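How a Bottle Deposit Works
A page for readers in grades 3 to 5

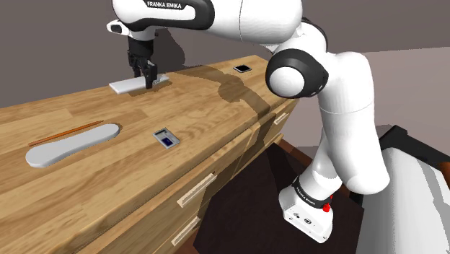
A robot arm over a long wooden workbench. Computer-made picture.

A deposit is a small amount of money that you pay and can get back later. In the town of Tutcombe, every drink bottle and can has a deposit of 4 cents. The store adds it to the price at the register. When the container is returned empty, the 4 cents is paid back.

Why is there a deposit?

A container with no deposit has no value to most people once it is empty. It may be dropped on the ground, and rain can wash it into a drain. The drains in Tutcombe lead to the Molline River. Plastic in a river does not rot the way a leaf does. It breaks into smaller and smaller pieces, and fish and birds can swallow them.

Before the deposit rule, 22 of every 100 containers sold in the town were returned or recycled. Now the number is 68 of every 100.

What happens to a returned bottle?

The store keeps returned containers in large bags. A truck takes the bags to the Flisitz sorting plant. Glass, metal and plastic are separated there. Steel cans are pulled out with a magnet. Aluminum does not stick to a magnet, so aluminum cans are sorted by a different machine.

Plastic bottles are washed and cut into flakes. The Gajdoš company melts the flakes and forms them into pellets. A pellet is smaller than a pea. Pellets can be made into new bottles, carpet or the filling for a winter coat.

Which containers do not count?

Milk cartons, juice pouches and jars have no deposit. Check the label for the word DEPOSIT. A crushed can is accepted if the label can still be read.

Words to know

Deposit: money paid first and given back later.
Flake: a small, flat piece of cut plastic.
Pellet: a small, hard bead of plastic.
Litter: trash left where it does not belong.

Page last checked May 5, 2018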